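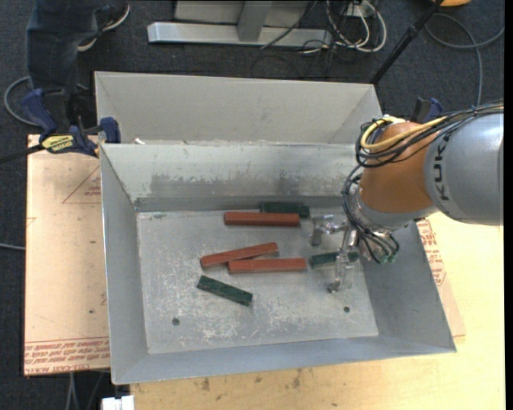

Learning to Grasp From Its Own Attempts: Results From the Hendari Project

Research > Newsletter > Robotics and Automation

The Hendari project has completed its first full round of self-supervised grasping trials at the Stosolthorpe laboratory. The work, carried out with support from Boersma, asks how much a robot arm can learn about picking up plain objects when no person labels the training data.

The method is simple in outline. A camera records the contents of a metal bin. The system proposes a grasp point, a hand angle and an approach height, and the arm carries out the attempt. After the gripper closes and lifts, the system compares the view of the bin with the one recorded earlier and checks the final finger position. If both signals agree that a block has been removed, the attempt is stored as a success. All other attempts are stored as failures, including those in which the two signals conflict. The block is then released over the bin from a random position, so that the next attempt begins from a new arrangement.

The trials used rectangular blocks in two colors, reddish-brown and dark green. Color was not given to the system as a cue. It was chosen so that staff reviewing the recordings could follow individual blocks more easily when several lay in contact with one another.

In total, 2,240 attempts were recorded over 8 sessions. The first 800 were made with grasp points chosen at random within the bin, and these formed the starting set for training. The model was retrained after each later session. A separate set of 199 arrangements was held back and used only for testing.

Results on the test set were encouraging for blocks lying alone, where the trained model chose a workable grasp on the first attempt in most cases. Blocks resting against one another remained difficult. The most common error was to close the fingers across two touching blocks, which usually led to both being dropped during the lift. Blocks lying close to a wall formed a second group of failures, as the planner often rejected the only hand angle that would have avoided contact with the metal.

The team also reports an effect that had not been expected. Scratches and scuffs on the bin floor were sometimes scored as block edges by the early model, and the arm was sent to close on bare metal. The problem became less frequent as failed attempts of this kind entered the training data, and no change to the bin was made.

The next stage will test a short pushing motion, to be used before grasping when two blocks are judged to be in contact. A comparison with the Faltex planner, which relies on geometric rules alone, is also in preparation. Findings from both studies will be reported in the October issue.

14 shares | 3 comments

Related items
Pushing Before Grasping: A Planning Note
Faltex Planner: Notes for New Users
Laboratory Hours at Stosolthorpe
Boersma Support Extended for a Second Year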